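How to Run a Gripper Demo at an Open Day Without Losing the Crowd

We use cookies to remember your preferences and measure traffic. By continuing to browse, you accept our cookie policy. Accept | Manage settings

Last August I helped put on the kitchen station at the Jollance open day in Brilerbridge. We had 241 visitors through the door, most of whom had come for the parking. What follows is how I'd set one up again, mistakes included.

Step 1. Pick a job people already do at home

Visitors don't care about your joint angles. They care whether the thing can handle a bowl. Choose one task, write it on a card, and practice it until you're sick of it. We allowed 8 minutes per group, and the first group used five of them asking if it could do laundry.
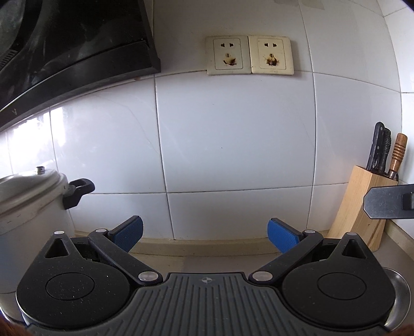
Choosing the spot matters more than choosing the tool. A spotless lab bench makes every task look easy and every visitor suspicious, so I prefer a kitchen that has seen some life. Scorch marks around the wall sockets, a pressure cooker at one end of the counter, a knife block at the other – people look at that and see their first apartment. They also ask about the sockets, so have your power coming from somewhere else and say so early.

Step 2. Show the open gripper first

Hold it up with the fingers apart and nothing between them. Let everyone look at the blue pads and the diamond pattern on them. Somebody will want to put a thumb in there. Decide beforehand what your answer is, and make sure the whole crew gives the same one.

Step 3. Do it slowly, then do it again

Go in low, stop, close, lift, put it back. Talk while your hands are still and shut up while they're moving. I got this backward all morning and narrated a lift I hadn't made yet.

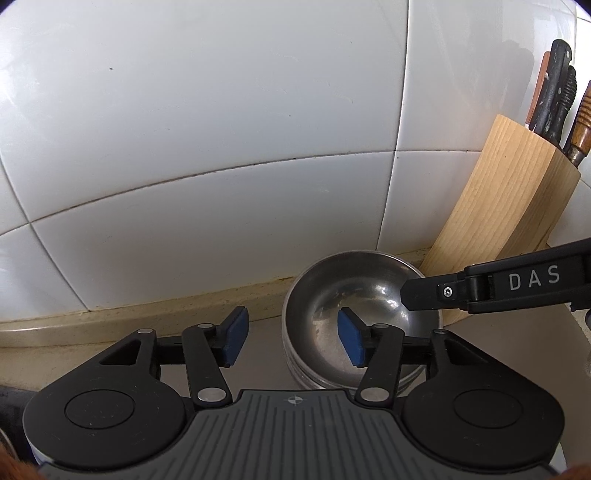
If a second person is helping, agree on who moves first. "After you" works fine in a doorway and badly over a countertop. We settled on a nod, which looks very professional from the back row.

Step 4. Let them try

Adults hang back, kids don't. Keep turns short and keep the sharp stuff out of reach before anyone under 12 gets near the counter. Olwood, at the next station, gave out 2,000 stickers to keep its line calm. I found three on my jacket in October.

Step 5. Plan for the drop

Something will hit the floor. Say "and that's a drop," pick it up, carry on. The Woldegiorgis crew stopped to discuss theirs for around 8 minutes, by which time the audience had found the coffee.

Wipe down the pads between groups, and put the task card back where you found it.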